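Lustosen opens hand-held gripper kit to outside organisations

2019-03-19

Lustosen has announced that its Wuisan hand-held gripper kit, until now supplied only to partner laboratories, may be ordered by any registered college, research group or business. Orders placed through the Dullgate office will be filled first, with other regions to follow in October.

The kit consists of a pair of grippers, one for each hand, together with cabling, printed marker cubes and a licence for the Sturer recording software. An operator carries out a task with the grippers, and the recorded movements are then used to program a robot arm fitted with the same style of jaw. No arm is needed at the recording stage, and the work may be done in an ordinary room. 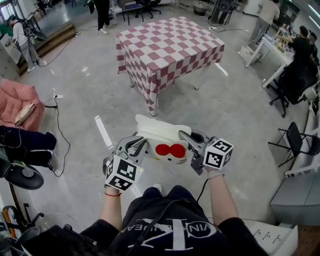 Lustosen Communications Office
News and Publications

With a gripper in each hand, an operator can hold a light item between the two sets of grey plastic fingers, pressing from either side. The black-and-white patterns on the cubes allow the software to follow the position of each gripper as the operator moves about the room.

The standard kit is priced at $948 and includes a software licence for 2 workstations. A colleges' rate is available on application – proof of enrolment or accreditation will be required. Replacement fingers and cubes may be purchased separately, and existing partner laboratories will keep their present terms until their agreements come up for renewal.

Each kit carries a 90-day warranty covering the grippers and cables. Damage to the fingers through normal wear is excluded. Customers who wish to try the equipment before ordering may book a session at the Dullgate demonstration centre, where groups of up to 20 can be received. Sessions are free of charge, but places must be reserved in writing.

The Sturer software has also been revised for the wider release. Recordings can now be trimmed and labelled in the same program, and a shorter set-up guide replaces the earlier manual. Current licence holders will receive the new version at no cost.

Order forms and the full terms of supply are available from the Dullgate office.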